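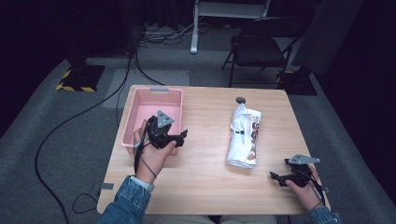 Can a robot learn to tidy up by copying you?

Say your parents are thinking about a robot helper for the house. The ad says it "learns by watching." You might imagine a robot sitting on the couch, studying you while you put your toys away, and then hopping up to do the job itself.

Let's slow down. An ad is written by somebody who wants to sell you something, and "learns by watching" can mean a lot of different things. This page looks at one kit, the Gandbridge hand kit, and asks what it really does. We'll also ask what it doesn't do, because the box is pretty quiet about that part.

What's in the kit?

You get two grippers. A gripper is a robot's version of a hand, but it's much simpler than yours. Yours has four fingers and a thumb, plus a palm, plus skin that can feel a crumb. The kit's grippers are black, with stiff fingers that close on things like a pair of tongs. Each one has a gray triangular plate on top and a cable running away from it.

The odd thing is that there's no robot in the kit. A person holds the grippers, one in each hand, and does the chore with them. If the chore is putting a bag of snacks in a basket, the person has to do it with the grippers' fingers. No cheating with your own!

While the person works, a computer keeps a record of how the grippers move. Later, that record is used to teach a robot that has grippers of the same shape. One go at the chore is called a demonstration, or a "demo" for short.

So who is being watched? The person is. The robot isn't even in the room yet.

Why not just use bare hands?

Try this at home. Get two pairs of kitchen tongs (ask first) and an empty snack bag. Put the bag on a table and try to pick it up, one pair of tongs in each hand. Then drop it in a bowl.

It's harder than it sounds. The bag slides. It crinkles and changes shape. If you pinch it in the middle it folds over, and if you pinch the corner it swings around. You'll probably find yourself making up little tricks, like holding the bowl still with one pair of tongs while the other pair does the lifting.

Those tricks are the useful part. Your bare hand would scoop the bag up without thinking, and a robot with two stiff fingers couldn't copy that. A person holding grippers has to solve the problem the way the robot will have to solve it. On this point we think Gandbridge is right, and we're happy to say so.

How many demos does it take?

Now we come to the small print. The front of the box says "Show it once!" Inside the booklet, on a page most people would skip, it says the sample chore was taught with 905 demos.

That is a big difference. If you put the same bag in the same basket 905 times, you would be very, very bored. Your arms would be sore too.

We asked Gandbridge about this. Teresa Falcão, who answers questions for the company, wrote back that "Show it once" means you only have to explain the chore once to the person holding the grippers. Hmm. Read the front of the box again and see if you'd have guessed that.

Why so many? Because a robot doesn't know which parts of a demo matter. Suppose the basket is always pink and always in the same corner of the table. You know the color isn't important. The robot may not. Move the basket, or swap it for a blue one, and it might reach for the wrong spot. So the people making demos have to change things on purpose. They turn the bag around, slide the basket over, try a different bag, and go again.

A big word: generalize

When you learned to open a door, you didn't have to learn again for every door in the world. You worked out the idea of a door. Taking something you learned in one place and using it in another is called generalizing. Kids are terrific at it. Robots, so far, are mostly not.

The Gandbridge booklet says a robot trained with the kit "can handle any household item." We don't believe that, and you don't have to either. A snack bag is light and soft. What about a wet sock? A full glass of juice? A hamster? (Please don't.) A robot that has only been shown bags has no good reason to know what to do with a glass.

Whenever you read the word "any" in an ad, stop and make a list of the hardest things you can think of. It's a good game, and it works on ads for vacuum cleaners and glue as well.

What does it cost?

The kit is $1,350. That buys the two grippers, the cables, and 7 months of the Gandbridge computer service, where the demos are stored and the lessons get made. After that you pay more. The booklet doesn't say how much more, and Ms. Falcão's letter didn't either.

Remember that you'd still need the robot.

We wanted to know what people who aren't selling it think. Ngan-ling Lu teaches an after-school engineering club and tried the kit in December. "The older kids liked it," she told us. "They got good at the grippers quickly. But they kept asking when the robot part was going to start, and I didn't have one to show them." She sent her kit back.

Siu-ming Shek repairs factory machines and was a little kinder. He said the grippers feel sturdy and the cables bothered him less than he'd expected. He would like them to be lighter. "Hold your arms out in front of you for the length of a cartoon," he said, "and you'll see what I mean."

Is it a toy?

No, even though it looks like fun. The fingers can pinch, and the cables can trip you. The booklet says it's for ages 14 and up, with a grown-up nearby.

It's also a camera question. Some versions of the kit record video of the room as well as the movements. If a gadget records your house, your family should know where the video goes, who can look at it, and how to erase it. The booklet gives this two sentences. We'd like a whole page.

So does the robot learn by watching?

Sort of. A person does a chore again and again with robot-shaped hands. A computer looks for patterns in what the person did. Then a robot tries to follow those patterns, and sometimes it misses the basket.

That's a clever idea, and a lot of engineers are working hard on it. It is still a long way from a helper on your couch that sees you clean your room and takes over. For now you'll have to pick up your own snack bags.

Questions to ask about any robot ad

How many times did somebody have to show it?

Did they move things around, or was everything always in the same place?

What happens when it drops something?

Is the video in the ad sped up? (Look at the people in the background. Are they walking funny?)

What do you have to buy that isn't in the box?

Words to know

Gripper: the part of a robot that grabs and holds things.

Demonstration, or demo: one example of a chore, done by a person, for a robot to learn from.

Generalize: to use something you learned in one place in a new place.

Small print: the part of an ad or booklet in tiny letters. Read it first.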